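Household Storage and the Small Kitchen — Notes for Week Three
Last updated: September

Welcome back, everyone! Last time we measured our own kitchens with string and masking tape, and I loved reading your write-ups (even the ones that came in on Monday morning, you know who you are). This week we move from floor space to reach, meaning how far a person has to stretch, bend or shuffle sideways to get hold of something they use every day.

The reading is the second chapter of Siriporn Chaimongkol's Sriwong study. She asked families in one apartment building to keep a kitchen diary, and the diaries gave her 1,135 separate trips to a cupboard or shelf. Please don't try to memorize the tables. What I'd like you to notice is how she sorts things into "daily," "weekly" and "holiday" items, and how often the holiday items were sitting in the very best spots — the big platter at eye level, the cereal bowls down by the floor. I went home after my first reading and moved my own soup pot.

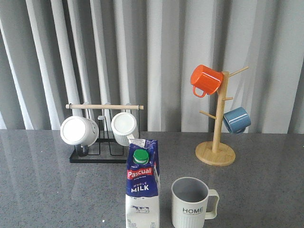

Fig. 2. Countertop storage: mugs hung upside down on a rack.

Chaimongkol calls the counter "borrowed ground," and it's a phrase we'll keep coming back to all term. Anything that lives there is easy to grab, but it takes up room you might want for chopping or rolling out dough. Her families put up with it for cups and coffee things and complained bitterly about nearly everything else, bread boxes most of all.

For next week, pick one cupboard and write down everything in it, then mark each item daily, weekly or holiday. Fifteen items is plenty. If you share a kitchen, ask the other people to mark the list too, on their own sheet, and don't compare until you're both finished. The disagreements are usually the best part!

We'll start with the Bravard floor plans, so bring a ruler and a soft pencil.

15 shares · 2 comments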